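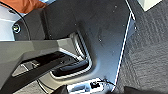

About Gedivel

Hello, I'm Liv Eide, and I run Gedivel, a small display gymnastics and tumbling troupe based in Lie. We do parades, half-time shows, school assemblies, weddings (yes, weddings!) and the odd shopping centre opening. If you've got a flat bit of ground and a crowd, we'll probably say yes.

I started the troupe after years of coaching club gymnastics, where I kept meeting kids who loved flipping but hated being marked out of ten. They wanted people clapping and loud music, so I booked the school hall for an hour, rolled out some mats and put a notice up in the bakery. We've now got 128 members, from seven-year-olds who've only just got their cartwheels straight to grown-ups who really ought to know better (I include myself in that).

Our first proper parade was the winter lights procession in Grusosia. It was November, it was raining sideways, and we'd been put behind the brass band, so every routine had to fit whatever they felt like playing. I've never laughed so much in my life. They asked us back and we've gone every year since, still behind the band!

These days we have 2 teams. The street team does the parades and anything outdoors, and the stage team does the longer shows with trampettes and a proper running order. Our newest show is called Bitomon and it runs for forty minutes with no interval, so do go to the loo first. We opened it to a full house of 520 and I cried in the wings, which my mum filmed.

Training is at the sports hall behind the library. You don't need any experience to join the beginners, just bare feet, a water bottle and hair tied back. Your first session is free, and after that it's a monthly fee that covers your kit as well. Parents are welcome to stay and watch, and there's usually coffee.

If you'd like to book us, tell me the date, the place and what the ground's like (cobbles are fine for dancing, not so fine for backflips). We bring our own mats and speakers, and all our coaches are qualified and insured. I answer all the emails myself, mostly in the evenings once the mats are put away.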